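Notes on the Shape Blocks and the Board

6 January 2023

Posted by Xuân Đặng

Readers of this page will recall that in December I undertook to set down how the shape blocks are kept, and on which surface they are best laid out. Several households and two playgroups have since written to ask for the same information, and it seemed proper to answer them together.

The set came to me in stages. The first blocks were printed from files supplied by Levchenko, a small firm which offers plain geometric solids for early learning, and the remainder were made later on a friend's printer at Bisesgate. Each block is a single solid colour. The colours were chosen according to whatever filament was on the shelf, and I make no claim that red is the correct colour for a star.

Printed blocks are not the same as painted wooden ones, and those who are accustomed to the latter should be prepared for the difference. The surfaces carry fine ridges from the printing. Children notice these at once and will run a fingernail along them for the pleasure of the noise. The ridges also hold crumbs, pencil dust and anything sticky, and for this reason the cleaning instructions given further down are rather longer than might be expected.

On the matter of the surface, I tried three arrangements before settling on the present one. A bare table was too noisy. A felt mat was quiet, but a star stood on its face would lean and then topple, and felt sheds fibres which catch in the ridges. The board now in use is pale wood, made up of wide strips, and it was bought from Trindero as a shelf offcut. It has been lightly sanded and otherwise left alone. Each of the colours shows clearly against it, which matters a good deal when a young child is asked to find one shape among several.

The table beneath is topped with blue perforated board. It is excellent for pegs and hooks and quite unsuitable for small play on its own, as pencil points and the corners of small pieces find their way into the holes. With the wooden board laid over the middle, there is a margin of blue left showing, and children soon understand that the blocks belong on the wood and that the blue is out of bounds. 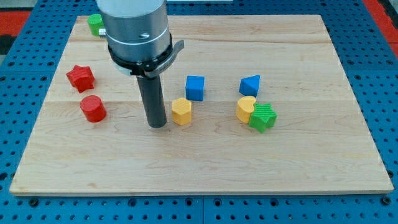 Eight blocks set out on the board, with the red star standing towards the upper left and the green cylinder near the back.

Eight is the number I recommend for a child who is new to the set. More than this and the board becomes a heap, in which the exercise is chiefly one of digging. With fewer, an older child will have finished before the adult has sat down.

The blocks should be scattered and not arranged in rows. A row suggests an order, and a child will spend the session attempting to guess what that order is. When they are placed loosely, with space between them, each block may be approached from any side and turned over without disturbing the next. I also vary the way in which they rest from one session to another. A star stood upright presents quite a different problem from a star laid flat, and it is instructive to watch a child who is confident with one hesitate over the other.

The following procedure is used at the end of each session.

The blocks are returned to their box one at a time, by name. The adult names the shape and the child fetches it. If the child prefers to do the naming, so much the better.

The board is lifted and wiped with a barely damp cloth along the grain. It should then be stood on its edge to dry – never laid back on the table wet, as my first board was, with a slight but permanent warp as the result.

The blocks are washed once a fortnight in lukewarm water with a drop of washing-up liquid. A soft toothbrush is needed for the ridges. Hot water must be avoided. One early cylinder went through the dishwasher and came out in a form for which geometry has no name, and it has been retired to a drawer.

The pegboard holes are cleared with a dry paintbrush. This is tedious and may be left until the end of the month.

With regard to storage, a shallow box is preferable to a deep one. I use a lidded tray by Vostard, which cost 185 kronor and fits under the table. The lid is a poor fit and I would not describe the purchase as a triumph, but the tray itself is sound, and the whole set lies in it in a single layer so that nothing need be tipped out in order to reach a particular piece.

Two questions have been put to me more than once. The first is whether the board ought to be oiled or varnished. I have done neither. Varnish produces a glare under the lamp, and oil left a faint mark on a test piece wherever a block had been standing overnight. The second is whether the blocks are suitable for children who still put things in their mouths. They are not, and I keep mine out of reach of visitors under three.

Correspondence on any of these points may be left in the comments. I am particularly anxious to hear from anyone who has found a quiet surface which does not shed. I shall write separately about the peg hooks, as they have been rearranged over the winter and I am not yet satisfied with them.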